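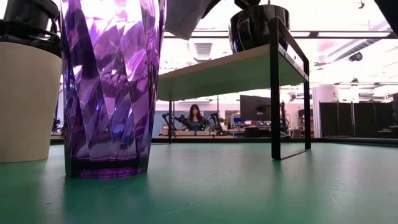

4.2 What people call the small stuff

I went into this part of the study expecting an easy afternoon. The big furniture had behaved so well in section 4.1 (everyone has a table, everyone calls it a table, and the only fun to be had was the couch and chesterfield business, which my colleagues have already done to death) that I assumed the small pieces would just be a shorter version of the same thing. They weren't! The small pieces are where people stop, look at the ceiling and say "oh, you know, the thing".

A word on where the names come from. The older layer is the run of household inventories from Dunbar, which begins in 1730 and which Pieter Mokgethi transcribed with far more patience than I have. The newer layer is our own interviews in Flukonby and Stornholm, recorded over one very hot August, mostly in kitchens. I asked people to walk me through a room out loud and name whatever they put things on. I tried hard not to offer a word first. I failed at this twice that I know of, and both of those conversations are left out of what follows.

In the Dunbar papers the clerks had a lovely way out when they were stuck. They named the thing by what was on it. So you get "a stand with cups" or "a board and what lies upon it", and the furniture has no name of its own at all. Pieter reads this as haste, and he may be right, as the clerks were paid by the house. I lean the other way. The same clerks take the trouble to separate three sorts of kettle, so I don't think they were rushing past the shelves. I think the word simply wasn't settled, and the cups were the better clue for whoever had to come back and find the thing.

The Flukonby speakers do exactly the same, which delighted me no end. "The plant thing." "Where the keys go." One man, after a good long think, gave me "the mug place" and then used it without a blush for the rest of the recording, as in "she shifted the mug place over by the window". Stornholm people are more likely to reach for a real noun, and the noun is usually shelf, stand or rack, with shelf well in front. I had hoped for a whatnot or two and got none, though Lucian Filip swears his grandmother said it daily.
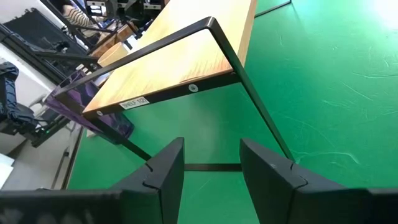 Shelf turns out to be a much roomier word than the dictionaries let on. Most of those I checked want it fixed to a wall or slotted into a case, and my speakers couldn't care less about the wall. What they seem to want is a flat board that things get put on, and after that the arguments begin. Take the sort of piece in Figure 2, with its honey-coloured wooden top, its black metal legs joined low down by a crossbar, and a loop of the same flat bar standing up above the board. Nearly everyone in Stornholm was happy with shelf for a piece of that type. In Flukonby I got stand and little table as well, and when I asked what made it a stand the answer was the legs, every time. Stornholm had plainly noticed the legs too and didn't think they mattered.

So legs count in one town and not in the other. I find this odd, given that the two places share a high school and a bus, and I've gone back through the recordings looking for some duller explanation. Age doesn't do it. Neither does having grown up elsewhere. The nearest I can get is the old Nullaso furniture works, which sold to Flukonby households for years and, according to several older speakers, labelled everything on legs as a stand, down to the footstools. I haven't found a catalogue to back this up and would be very grateful for one.

Rack is the other surprise. For my own family a rack has gaps in it, so that things hang or drip, and I'd have bet good money on this holding everywhere. It held for all but five speakers. Those five use rack for anything made of metal, solid top or no, and one of them called her ironing board a rack and looked at me as if I were the strange one. They aren't related and they don't live near each other. I've kept them in the tables under their own heading and come back to them in 4.4, where the same speakers do something peculiar with tray.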